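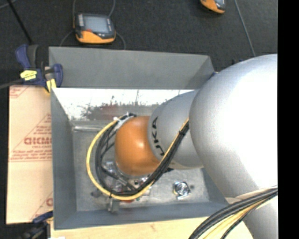
Rengifo would have blamed the gripper first, and told us so in his comment on the June log: a dropped part usually means worn fingers.

Bin picking fault, Kerneda cell. The arm stopped 40 times over 2846 picks, always with the wrist turned low in the bin. Logged cause: signal loss in the cable bundle looped around the wrist joint - one conductor opened when the loop was pulled tight.

KUKA arm reaching into the sheet-metal bin, small parts on the floor. Black ties hold the yellow and black cables at the wrist.

Stop any run if the loop touches the bin wall.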